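Pekby Help Desk
Ticket: Old Dell desktop powers on, no picture, three beeps
Opened by: Meron Kahsay
Handled by: Sosina Lencho
Status: Resolved
Opened: May 6, 2025

Original message from Meron Kahsay

Hi Sosina, I hope you're well and that the move upstairs hasn't worn you out completely! I'm sorry to land this on you in your first week at the new bench, but the Dell that runs the Gashaw label program has stopped giving us a picture. The fan comes on, the light on the front comes on, and then I get three beeps and a black screen. I've tried the other monitor and I've tried the other monitor cable. I also tried turning it off and leaving it through lunch, which my mother swears by for everything from televisions to sewing machines, and no luck there either.

It was fine when I left last night. The only thing that's different is that we pulled the desk out so the electrician could get at the outlet behind it, and I suppose the computer got a bit of a bump when the desk went back. I didn't see it happen but there's a new scuff on the side panel.

There are 254 label layouts on that machine and I'd dearly like to see them again. I know, I know, you told me to copy them to the Hostuvthorpe share. I did the first batch and then the holidays came along.

Meron

Reply from Sosina Lencho

Hi Meron! Please don't apologize, I've been unpacking screws for three days and I'm glad of a real job. Before anybody carries anything, could you try a few things for me?

Turn the computer off and take out everything except the power cord, the monitor and the keyboard. That means the label printer too, and the little speaker. Turn it on again and listen to the beeps with your phone recording, and send me the recording if you can. Then look at the front light and tell me what color it is and if it blinks.

The layouts live on the hard drive, and nothing you've described sounds like a drive problem to me, so try not to lose sleep over them. I would still like to get them copied the minute we have a picture.

Sosina

Reply from Meron Kahsay

Recording attached, please excuse the radio. Same three beeps with everything unplugged. The light is amber and it doesn't blink, it just sits there being amber. I could swear it used to be green but I've never looked at it so hard in my life.

I'll bring it up on the cart after lunch if that suits you. It's heavier than it looks, so Jokex deliveries may have to wait for the elevator.

Reply from Sosina Lencho

That suits me fine. Come whenever you're ready and leave the monitor downstairs, I have one. Bring the power cord, though, I can't find the box with mine.

Work notes (Sosina Lencho)

Received the machine and the cord. Small scuff on the side panel as Meron said, no dent that I can feel. Plugged it in as it came to see the fault for myself before touching anything: fan runs, three beeps, amber light, no picture on my monitor. So it's the computer and we can stop blaming the screen.

Unplugged the cord, held the power button in for a good few seconds and opened the case. I gave it a gentle blow-out with the air can, keeping a finger on the fan blades so they wouldn't spin. I've been putting off doing that on the Gashaw machines for far too long, and I'll add the other one to my list.

First pass was cables. I went along every connector on the board and pressed each one down with a fingertip, starting with the big power plug and finishing with the small ones. I'm fond of this step. It costs nothing, and a desk move is just the sort of thing that lets a plug creep out of its socket over the years. Everything felt seated. I did not pull any of them off, as the plastic on an older machine can be brittle and I didn't want to give myself a second problem to solve.
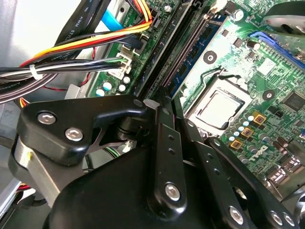 Second pass was memory. Three beeps on a machine of this age makes me think of memory first, whatever the books say, though I try to do the cables before I let myself get excited. I opened the clips, lifted the module straight out and looked at its contacts under the desk lamp. There was a dull patch toward one end. I wiped both sides with a lint-free cloth and a drop of isopropyl alcohol, let it dry while I made tea, and put the module back into the same slot with a firm push at each end until the clips came up by themselves.

Power on: still three beeps. Rats.

Powered down again, cord out, button held. Moved the same module to the other slot and powered on. One beep this time, green light, and a picture! I let it get as far as the login screen and then shut it down properly, feeling rather pleased with myself.

To be fair to the module, I wanted to know if the slot was at fault or if I just hadn't pushed hard enough. I put a known good module from my drawer in the first slot, alone. Three beeps and amber. Same spare in the second slot, alone: picture. I went back and forth twice more and got the same answer each time, so I'm calling it the slot. I had a look down into it with the flashlight and couldn't see anything bent or any crumbs of anything, but those contacts are tiny and my eyes are what they are.

I don't think the bump killed it outright. My guess is the slot was already on its way and the bump finished the job, but I can't prove that from here.

Meron's module is back in the good slot. I ran the memory test from my USB stick, 2 full passes, no errors. It was slow going, and I used the time to find the box with my power cords in it. Drive check came back clean as well.

Copied the label folder to the Hostuvthorpe share while I had the machine up here. All 254 layouts arrived and I opened a handful to be sure they weren't just names with nothing behind them. They printed to a PDF just fine.

Message to Meron Kahsay

Good news, she's up and running! One of the memory slots on the board has given out, and your memory was sitting in it. I've moved the module to the other slot and it passed everything I threw at it. Your layouts are safe, both on the computer and on the share, in a folder with your name on it.

A few things to know when you get it back. You can't add more memory to this machine now, so if Gashaw ever ask for more than it has, we'll be shopping for a replacement. I've put a strip of tape on the inside of the side panel saying which slot is bad, in case somebody other than me opens it one day. And when you set it down, leave a hand's width behind it for air, please. It was very warm back there with the printer boxes stacked up, wasn't it?

If the beeps return, write down how many there are and what color the light is, turn it off at the button, and call me before trying again. I'd expect it to behave, but it's an old machine and I'd like to hear from you early.

On the replacement question, you asked me at the stairs what it would run to. I have a refurbished desktop on the shelf that I can let your department have for $300, or $80 if you only want the spare drive and cable so we can keep a full copy of this one in a cupboard. I'd go for the drive first. No hurry on either, have a think and talk to your manager.

Reply from Meron Kahsay

You are a marvel, thank you! It's back on the desk and the light is green, and I've printed a whole sheet of labels just for the joy of it. The printer boxes have gone to the hall closet. Let's do the $80 drive, please, I've had my yes for that already.

One small thing, the clock in the corner is wrong by several years. Is that me or the computer?

Reply from Sosina Lencho

That's the computer! The little coin battery on the board must be on its last legs, and having the cord out for an afternoon was enough to make it forget the date. I have a pack of them up here. I'll bring one down with the drive and do both in one visit. Until then, set the clock by hand in the morning and it should keep time as long as it stays plugged in.

Closing note

Battery replaced, clock set and holding after a full power-off with the cord out. Spare drive handed over with a complete copy on it, labeled, and Meron has signed for it. Slot fault recorded on the equipment sheet. The second Gashaw machine is booked in for cleaning when Meron can spare it.

Ticket closed by Sosina Lencho.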